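Intro to Interiors, week 2 notes (Wednesday group)
Wood floors and boards: grain, seams, movement

Wood moves across the grain, hardly at all along it. Remember this for everything below. Humid summer = boards swell, heated winter = gaps at the seams.

Strip vs plank. Strip is narrow, plank is wide. Narrow strips move less each, so smaller gaps, but more seams to look at. Color varies from strip to strip, so open several boxes and mix before laying.
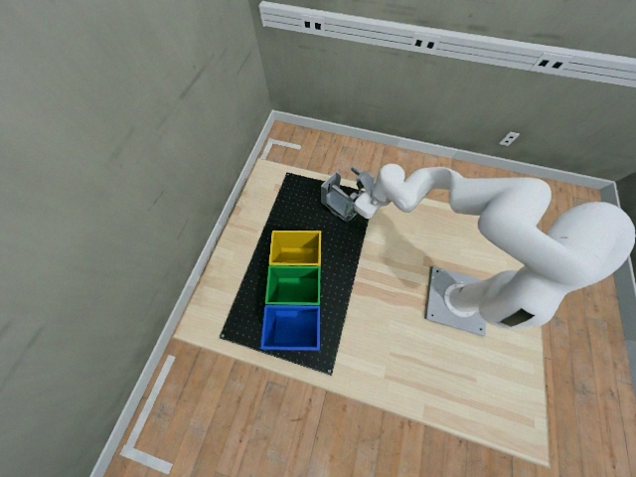 Narrow pale strips over a warmer plank floor. Compare seams and color.

End joints: stagger them. Never line up two rows next to each other, looks like a ladder. Rafferty handout has the drawings, page 23.

Expansion gap at the wall, hidden by baseboard. Nail baseboard to the wall, NOT the floor. Came up on last years test.

Acclimating: leave boards in the room before laying. Check moisture of boards and subfloor both. Indoor humidity, aim for 45 to 54 percent in the Huneck house excercise.

Wear: worn patches show first at doors and in front of sinks. Spot sanding leaves a dish, so sand the whole room if you can. Finish with teh grain.

For next time: read Noonan ch. on subfloors, bring a scale ruler. Sketches to Senan Coughlan before January break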